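Bundton Clothing Words

A plain word list of clothing and laundry terms, collected for spelling and vocabulary work. Version 3, updated in July.

What is in it

The list holds 600 entries. Each has a headword, a short meaning, a word class and, where one was given, a local variant. Most variants come from the towns of Nallik and Haddad, so the list leans towards how people talk there. 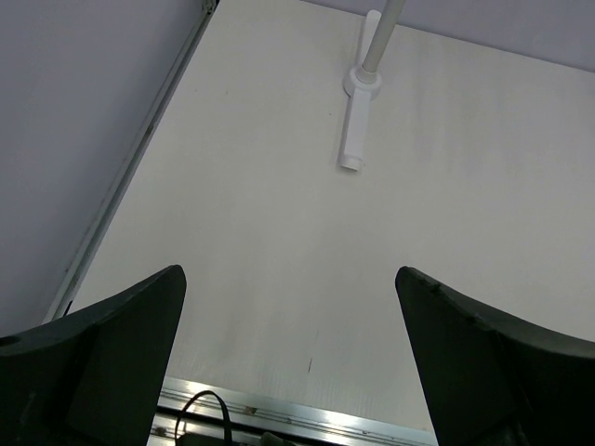 Files

words.csv: the full list, one entry per line
variants.csv: 200 local forms, linked by entry number
notes.txt: spelling decisions and open queries

All files are UTF-8 with commas as separators. Meanings that contain a comma are in double quotes.

Knitwear terms

"Rib", "ribbed" and "ribbing" are three separate entries. "Jumper" is the headword; "sweater" and "pullover" point to it. Colour words are left out unless they also name a cloth, so "camel" is in and "tan" is not.

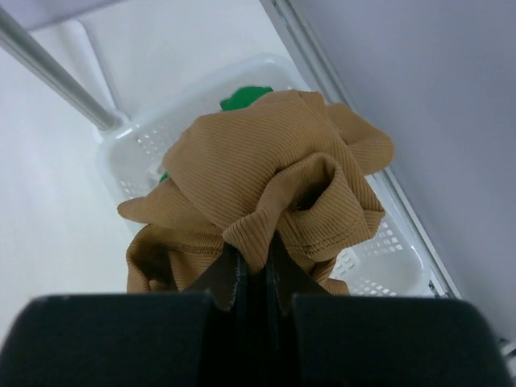

Tan ribbed knit over a white plastic basket.

Known problems

Roughly 50 meanings are too short to be useful, mainly for fastenings. In version 2 the word class was missing from 42 entries; these have been filled in. "Hanger" and "coat hanger" were merged by mistake and have been split again.

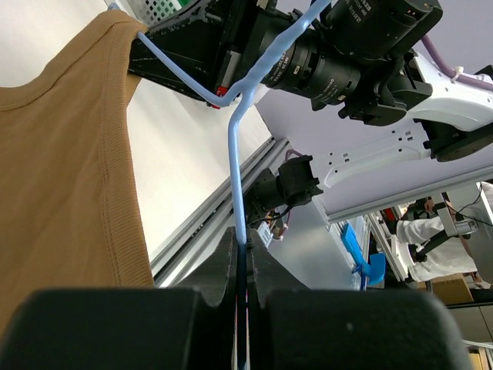
The entry numbers did not change after the split, and the new entry was added at the end of the file. If you sort by number, "coat hanger" will come last.

Licence

Free to copy and change. Please credit Flosis, who keep the master copy.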